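Budgeting for handheld grippers

From the Falcombe Workshop Wiki, equipment section

A handheld gripper is a two-fingered robot hand with a handle where the arm would be. A person carries it, squeezes it, picks things up with it, and a camera on top records the job so a robot can be trained on it later. This article covers what it costs to get a few of them working, what to order first, and where I went wrong with my own spreadsheet. I wrote most of it after planning the Siriwan kitchen project, so it leans toward household chores and small objects. If you're buying for a warehouse, the section on spares will still help you, and the rest probably won't!

Contents
1 What you are paying for
2 Buy, build or borrow
3 Fingers, pads and other things that wear out
4 Objects and rooms
5 Planning the hours
6 See also

What you are paying for

The gripper itself is the line everyone looks at, and on my first budget it was nearly the only line I had. Big mistake. A usable setup also needs a camera, a lens, a mount that doesn't wobble, cables, memory cards, a charger or power bank, and a computer with enough disk space to swallow the recordings. Then there's the case to carry it all in (I forgot the case).

My working split, which I still use, is to set aside $600 per unit for the gripper and its camera, $100 for cables and mounts, and $300 for storage and spares. Those are my numbers for a plain model with no force sensing. Fancier hands cost a lot more, and I'd want a very good reason before I signed for one.

Buy, build or borrow

Ready-made units arrive calibrated, and that saves you a week of fiddling. Kits are cheaper and you learn where every screw goes, but somebody has to be paid for those hours, so put them in the budget as a real number. We ordered a kit version called the Arari and a finished one called the Clalus, partly because we couldn't agree. The Arari was the easier one to repair. The Clalus was nicer to hold for a whole afternoon, and people kept reaching for it first.

Borrowing is great for a trial, if you can find a lab that will lend. Ask who pays for a broken finger before you take it home. Get that in writing.

One more thing on ordering: get all your units from the same batch if you can. Our second order came with a slightly different camera mount, and the two sets of recordings didn't line up until we'd redone the calibration.

Fingers, pads and other things that wear out

Pads come first. They rub against everything you pick up, they collect grease and crumbs, and once they're slick the gripper starts dropping spoons. I buy them in bulk now and change them on a schedule. Pick a color that shows dirt.

Next are cables, which get bent at the same spot every single time, and after those come the small screws. A screw assortment costs next to nothing and has saved more sessions for me than any other item on the list. Keep a full spare finger set for each gripper too – waiting on a shipment with a house booked and people standing there is miserable.

Objects and rooms

This is the part of the budget I fought hardest for. Dishes, mats, cloths and pans cost money, and you want variety: matte and shiny, light and heavy, smooth and patterned. Polished steel is worth having because reflections are hard on a camera. Porcelain is worth having because people own porcelain. Thrift stores are your friend here, and I'd plan on buying more than you think you need, since some of it will break.

Real homes beat a mocked-up kitchen for background clutter, but allow for a hosting fee, travel and cleaning.
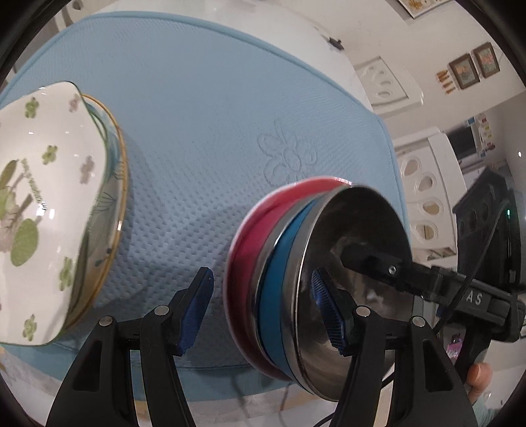

A steel bowl in the gripper, with a gold-rimmed porcelain bowl on the quilted mat beside it.

Planning the hours

Hardware is the smaller half once people start working. Count setup, practice, the recording itself, breaks, and the time someone spends checking files afterward. I left checking out of my April plan completely, and we ended up with 92 recordings sitting on a drive and no paid hours left to look at them.

Tired hands make sloppy recordings, so I schedule short blocks and swap people over. Leave a gap between blocks for copying files. If you only have one set of memory cards, that gap gets long, so buy a second set!

See also

Camera calibration for beginners
Choosing storage drives
Siriwan kitchen project: parts list

Page last edited 30/07/2018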